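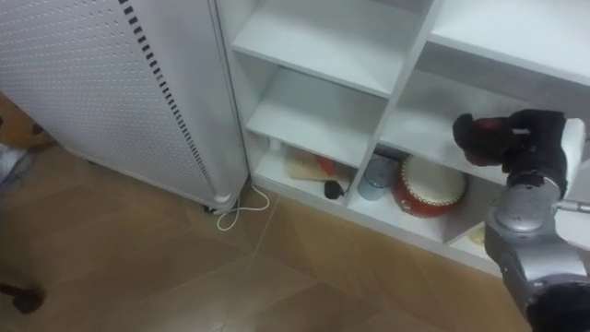
让机械臂收拾格子柜：软件方面的小窍门

作者：Mieke Jansen
更新于2026年9月24日

我的中文是后来学的，有些句子可能写得慢一点、笨一点，请多包涵。下面这些办法都是我和Siebe Wuyts在家里和工作间用出来的，控制程序是我们自己写的，名字叫Praneo。您用别的程序也可以，道理差不多。

先给格子起名字

不要用“左边那个”“下面那个”。在配置文件里，每一格写一个固定的名字，例如“左下”“右下”，再写上这一格的宽、高、深。名字定了以后就不要改。我改过一次，旧的任务文件全部找不到目标，花了一个晚上才修好。

空的格子也要登记。程序需要知道哪里可以放东西，也需要一个可以安全经过的地方。我们让中间左边的格子一直空着，规划路径的时候，手臂可以先到那里的前面停一下，再往下走。

白色的板很难看清

白色的隔板对深度相机不友好。板的表面没有花纹，深度图上会出现洞，程序以为那里什么都没有，就敢把夹爪伸进去。我的做法是不相信深度图里的隔板，把柜子当作一个已知的模型放进场景，只用相机来找里面的东西。柜子的位置每次开机校准一次，用两个角就够了。

旁边如果有带小圆孔的白色外壳，例如取暖或者净化空气的电器，也会有类似的麻烦。规则的小孔看起来每一处都一样，双目匹配容易配错。把整台电器画成一个长方体障碍物，四面各放大40毫米，以后就不用再管它了。电器底下有轮子的话，打扫以后请检查它有没有移动。

地上的电线

细的白色电线在木纹地砖上，人一看就知道，程序却常常当作反光。我们的地砖很亮，柜脚附近的反光尤其多。Siebe试过专门训练一个识别电线的模型，收集了1,000张图片，结果还可以，但是换了灯泡就变差。现在我们在地面上画一个禁入区，高度从地面算起，夹爪不能低于这个高度。电线绕了几个圈都没有关系。

如果您的手臂装在会走的底座上，只有禁入区不够，请先把线收好再开始。

平的东西和圆的东西

浅色木砧板差不多平放在格子里，从上面夹不起来。抓取规划器会给出很多分数很高的方案，可是手指都要穿过隔板。请打开碰撞检查，并且把隔板和物体分开计算。对于砧板，我们用“先推后夹”：手指把板往外推出一点，露出边缘，再从侧面夹。这个动作要分成两个任务写，中间重新拍一次图。

砧板上面还有小东西的时候，先拿小东西。听起来很简单，但是规划器不会自己想到。我们在任务表里加了一栏“上面有什么”，这一栏不是空的，板就不能动。

金属罐和玩具鼓放在同一格，距离很近。我的顺序是先拿靠外的鼓，再拿罐子。鼓面要小心：它是白的，背景也是白的，分割程序有时候只认出红色的鼓身，中间留下一个大洞。解决的办法是在分割以后做一次填充，把轮廓里面的空白都算作同一个物体。夹鼓身，不要夹鼓面。夹持力先设成最大值的16%，滑了再慢慢加。

灰色金属罐会反光，深度值跳来跳去。取37帧的中间值，比取平均值稳定得多。

黑色的小东西放在格子的阴影里，颜色信息很少。Latifa Tawfik建议我把曝光调高，单独为最下面一排再拍一张，然后两张合起来用。我照做了，程序慢了一点，漏掉的东西少了很多。

手臂自己挡住镜头

夹爪举在柜子前面的时候，后面那一格大部分就看不见了。请不要让程序把“看不见”写成“空”。在我们的状态表里有三种值：有、没有、不知道。凡是被手臂挡住的格子，一律写“不知道”，等手臂退开再拍。以前我只有两种值，程序把一个杯子放进了已经有杯子的格子里。

手臂的遮挡范围可以用关节角度算出来，不需要用图像识别。记得把手指上的白色软垫也加进模型，原厂的模型里没有这一块，我们的差别刚好够碰到隔板。

保存记录

每次运行保存三样：开始前的图、规划好的路径、最后的状态表。文件名里写格子的名字和任务的名字，不要只写时间。Wilma Paterson问过我为什么不保存全部视频，我试过，硬盘很快就满了，后来也没有再打开看。

新的路径先在仿真里走一遍，再用最慢的速度在真的柜子前面走一遍，手放在急停按钮上。速度以后再提高。

读者来信

Amber Verschueren问，柜子没有背板可不可以用同样的方法。可以，但是要在模型里加一块虚拟的背板，不然规划器会从后面绕过去。

十月我会写关于抽屉的一篇，拉手的识别我还没有做好，有经验的朋友请写信给我。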